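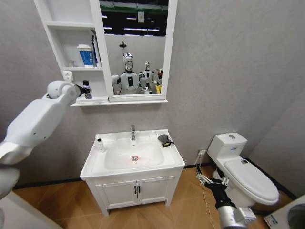
Osvaldo Assunção wanted to know why a planner that can route two arms around a toilet tank needs a separate program to decide which arm goes first, and he asked it before I'd gotten past my title slide. Fair question! It ended up being most of my semester, so I'm going to answer it here and let the literature review wait its turn.

My part of the Lastov project is the task layer. Perception belongs to another group, the low-level control came with the robot, and in between there's a chunk of Python called Fonseca that takes a list of chores and turns it into arm motions. Bathroom chores, in my case. Put a bottle on a shelf, pick something up off the floor, wipe the sink.

When I took over Fonseca it handled one arm at a time. Left arm plans, left arm moves, left arm parks, then the right arm gets its turn. It was safe and it was painfully slow, and in a small room the parked arm was often sitting exactly where the other one needed to go. So I tried the obvious thing first and planned both arms together as one big problem. That worked great in simulation (I was very pleased with myself in May) and then fell over once I gave it the real room model, where the cabinet, the vanity and the toilet all crowd into the same bit of space. Searches timed out at 45 seconds with nothing to show for it.

What I have now is a compromise. Each arm gets planned alone, and then a scheduler called Pratari slides the two timelines against each other until the swept volumes don't overlap. If it can't find an offset, it picks a priority arm and makes the other one wait at a safe pose. That's the bit Osvaldo was asking about. The priority rule started out as "whoever is holding something goes first," and I've changed it maybe six times. The current version looks at how much room the waiting arm has around it, and it breaks ties in favor of the shorter motion.

I tested the scheduler on 2,000 random chore pairs in simulation. The failures were mostly tall reach plus low reach, where both arms want the torso to lean in different directions. My fix for that is ugly -- I lock the torso for whichever arm has priority and replan the other one from there -- but it clears most of them. I'd like to do it properly with a shared torso variable, and I have a half-finished branch that my advisor keeps asking about.

Wiping is the other half of this report, and I underestimated it badly. Moving through free space is just geometry. Once a cloth is touching a sink, the planner's idea of where the surface is matters a lot, and shiny white ceramic is about the worst thing you can hand a depth sensor. The reflections punch holes in the point cloud, and my first wipe paths had the gripper happily planning straight through the bottom of the bowl.
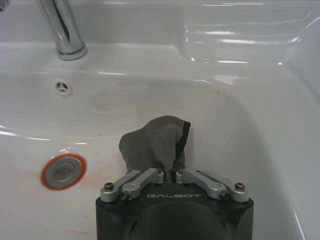 So I quit trusting the raw depth and fit a smooth bowl shape to whatever points survive, with the drain masked out as a keep-out circle so the cloth doesn't snag on it. The wipe path is a set of arcs across that fitted shape, and a force loop on top corrects the height as the arm goes. I wrote the loop in 2 versions. The first reacted to every little bump and chattered like crazy, so the second one filters the force reading and limits how fast the height can change.

The cloth itself isn't modeled at all. Fonseca treats it as a stiff block with a fixed offset from the fingertips, and I know that's wrong, because the offset depends on how the cloth got grabbed in the first place. Estimating it from the wrist camera before each wipe is next on my list, right after the torso branch. The config files and the scheduler logs are in the Fundcombe folder on the group drive, and if you rerun anything, set the random seed first or your numbers won't match mine.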